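Threads > Colleen Boychuk > Robots that drop things
Last updated 15th September

1/ Spent my morning reading the fault log from our tabletop picking trial. The arm is sold by Van Rooij, the software on top is Fanix. Some of you asked how the trial was going. Well.

2/ The job: pick an item off the table, put it in the bin, go again. The sales sheet says 3,000 picks between faults. We got 329 before the first one, and that one didn't even show up as a fault.

3/ What it did was close on nothing, lift nothing, carry nothing over to the bin, open up, and log a successful place. Then it did that again. The log has 19 of these in a row, all marked OK.

4/ I asked how the system decides it is holding something. The answer from Fanix support was "finger position plus model confidence." I asked what the confidence was on those 19. They're getting back to me.

5/ White table, pale bin, soft light from one side. I've been told this is a "challenging visual environment." It's a table. If you sell a machine for table work I'd expect you to have met one.
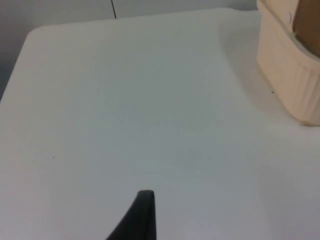

Wrist camera view, table and bin, one finger showing at the bottom.

6/ The theory going around our shop is that it takes shadows or specks for parts. Maybe. I've seen no evidence for it, and I notice it's a theory that makes the customer wipe the table more often.

7/ Nele Geerts went through the force readings for me. The gripper motor current on the empty closes looks different from a real grip. You can see it in the plot without squinting. So the data to catch this was sitting there and the software didn't use it.

8/ Now the part I care about more. After the 19th one, an operator reached in to see what was up. The arm was between cycles and the status light said idle. It started its next move with her hand over the table.

9/ She's fine. She pulled back, and it was on the slow speed setting. But "idle" meant "waiting for the planner," and to anybody standing there it means "stopped." I want that label changed before we run it again. I've asked twice since May.

10/ Someone will reply that she should have hit the stop first. Yes, she should have. The quick start card also tells you to clear jams "when the unit is idle." Those are their words.

11/ Reply from @davo_bench: "We run the Atis gripper and it has a grip check built in." Good to know. Has anyone tried it with thin parts? Our thinnest ones barely move the fingers apart, and I'd bet that's where a position check falls over.

12/ Where it stands: power off, tag on the switch. Fanix has offered a patch that raises the confidence threshold. I said I'd take 100 empty closes on purpose, with nothing on the table, and every one of them has to come back as a miss. They called that "an unusual test."

13/ Will post the numbers when I have them, good or bad. Please stop sending me the demo video.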